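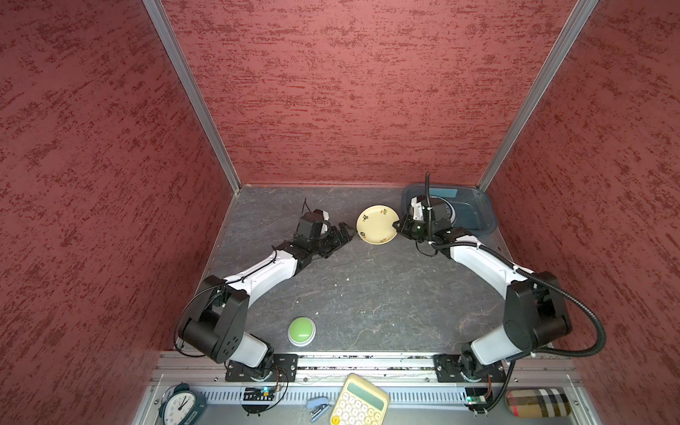
The little cream plate with the flowers on its rim, and the blue tub in the back corner.

Plates! I have far too many of them and I keep bringing more home, so this gallery page has been on my to-do list since April. I finally sat down with it on 25th December, after lunch, when everyone else was asleep and the sink was full anyway.

I have a real soft spot for small plates with a bit of printing on the edge. The flowers on this one are red, green and yellow, tiny things, and the rim lifts just enough to stop a cookie from sliding off. My grandmother had a set along the same lines (six of them, and two survived us kids), so I'm not exactly neutral. It looks so good on dark gray too - I'd never have picked a gray surface for my own kitchen, but now I'm wondering.

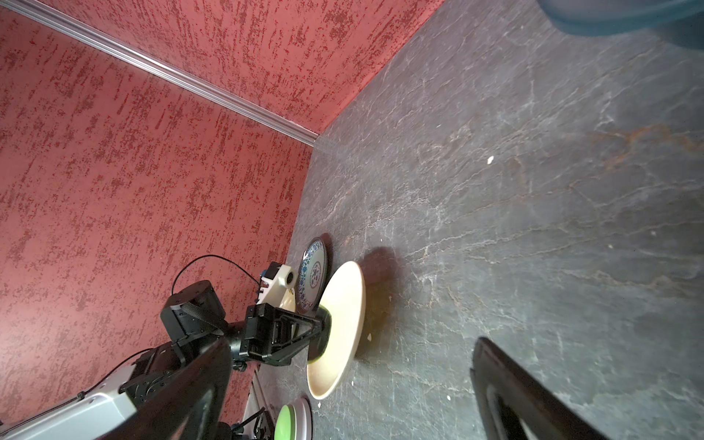 Photo: Puvora / Grewal

Cream plate up on its edge, blue and green floral one leaning on the red wall behind it. That pattern goes around in bands and I could stare at it all day. I always thought I was a plain plate person, and then something like this comes along and I want a whole cupboard of it! The cream one is my kind of everyday shape, more of a shallow bowl really, with a nice matte surface. Good for pasta, good for soup if you don't get greedy.

There's a stack down front as well, bright green on top with white edges. I'd put the green with the floral one and keep the cream for the middle of the table. And can we talk about that red wall? I tried a similar color in my hallway years ago and chickened out after one coat - seeing it next to pale dishes makes me want to dig out the roller again.

More plates when I get the next batch sorted. Bowls after that, probably.

1324 shares | 90 likes | 6 comments (showing 2)

gerel_kitchen: The blue and green one!! I had a saucer like that and broke it moving house. Still mad.

teapotandtoast: Team cream plate over here. Please do the bowls soon.

Contact | © Bindolo | Back to top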